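### 5.3 Failure case: silent loss of grip on dark fabric

The worst fault in our folding set was not a crash. It was a grip the log said was fine, and wasn't. We collected 106 bedroom demonstrations with the Claltik hand-held gripper, all on soft furnishings, and trained the Posoner policy on them. On replay, 32 came back with jaw width and tracked pose out of step. In 20 of those the item was black.

The bedroom work has the operator lift and fold a garment on a made-up bed, quilt and blankets left as they are. Dark cloth, pale bedding, plenty of stuff behind. Fig. 4 gives two moments from this kind of work.
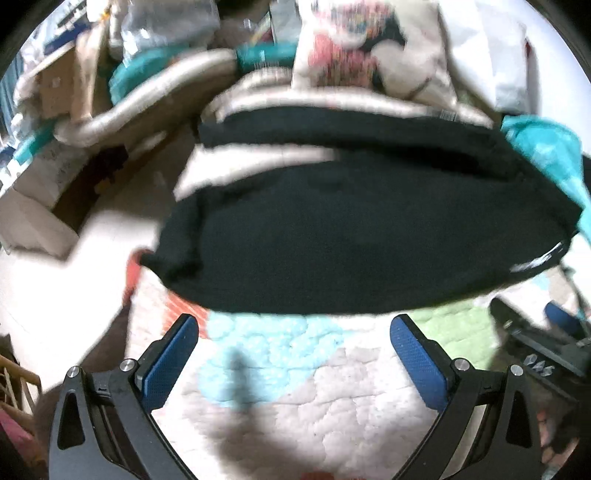

The tracker picks up features wherever it can find them, and a black garment offers very few. When the cloth is lifted and swung it also hides part of the bedding the tracker was relying on. So the pose estimate drifts just as the jaws are meant to be closing. The jaw encoder doesn't know any of this. It reports a width, the width looks plausible, and the sample is labelled "held".

We first blamed the pads. Swapped them, re-zeroed the encoder, no change. Then the clock offset between camera and encoder, which was in fact wrong (3 frames) but correcting it only moved the problem along. The fault came back in every session where the garment was moved fast. Slower lifts mostly cleared it, though we did not control for speed properly and would'nt lean on that.

The safety side matters more than the score. On the Botora arm a false "held" means the policy goes straight to the pull stage with the jaws shut on nothing, or on a pinch of bedding. In bench trials the arm dragged a quilt towards its own base until the force limit tripped. No harm done. With a person sat on the bed it would be a different matter – the limit as shipped is set for rigid objects and trips late on cloth, which gives and gives before it pulls tight.

**Figure 4.** Bedroom demonstrations with a black garment on a patchwork quilt, seen from the hand-held gripper. First panel: fabric in motion, heavily blurred. Second panel: fabric lying folded beyond the open jaws.
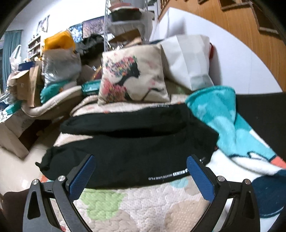
Cabrera objects that the tracker is a side issue, and that no policy should be allowed to pull on the strength of jaw width alone, however good the pose. We agree in part. A slip check at the pads would catch the empty grip but not the pinch of bedding, as both cloths load the pads in much the same way.

For now: samples with low feature count during closure are droped from training, and the arm has to make a short test lift before any pull. The force limit is lowered for all fabric tasks. Re-runs with these changes are not finished and are left out of Table 2.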